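The Desk Sorter Gets Its Due

Flat-pack organisers, postcards and the paper pile that never ends

Every desk I have ever had ends up the same colour. Paper colour. Bills, receipts, the rego notice, a birthday card from someone I still haven't thanked. So when this issue needed a storage piece in a hurry I put my hand up, mostly out of guilt.

The subject is the pigeonhole sorter. Little box of slots, sits on the desk, eats paper. My first came from the markets at Lirstead, ten bucks, flat in a plastic sleeve with a sheet of instructions I lost on the train home. Slot A into tab B. Two shelves upside down before I noticed. Glue everywhere, none of it where it should of been.

Still got it. Still works.

The thin-board kind is the one to look for if you're starting out. Light, cheap, easy to shift when you need the whole desk. The joints are the weak point, so go gently with the tabs and don't force a shelf that won't seat. And tape! Purists hate it. I say a strip of yellow tape is a perfectly good finish, and you can spot your own sorter from across the room. 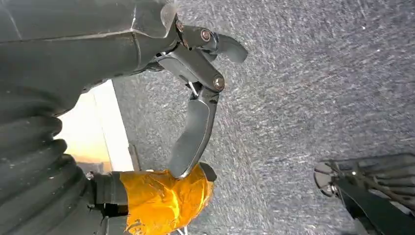
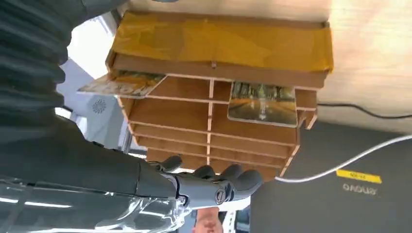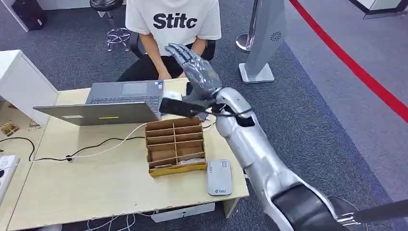

HOME & DESK Issue 66 p. 22

Picture cards are the bit I'd push hardest. Labels are fine. Labels peel. A card with a road running between green and gold trees, sitting square in its slot, you remember that. That's the travel slot, or the tax slot, whatever you like, your brain does the filing. Cards poking out the side are fine by me too. Easier to grab.

Where to put it: in front of the laptop if you're short on room, off to one side if you're not. I tried mine behind the screen for most of June and forgot it was there. Found a dental reminder in it. Overdue.

What goes in? Less than you think. One folded sheet per slot is heaven, three is managable, and by five you've built another pile with walls round it. Keep one slot empty if you can bear it. I can't.

Sizes vary a lot. The Stinar one I borrowed for this piece was too shallow for an A4 sheet folded once, so everything had to be folded again and sprang open overnight. The Porkstead is deeper but wobbles on an old desk, and my desk is very old, front edge chipped to bits. Folded beer coaster under one corner. Sorted.

Skip the felt-lined ones. Crumbs.

As for the pile, I did it in one go with the kettle on. Nearly 887 bits of paper, more than half straight into the recycling. Receipts for shoes I don't own any more. The rego notice turned up right at the bottom, already paid, thank god.

The birthday card has its own slot now. Top right. Reply to follow.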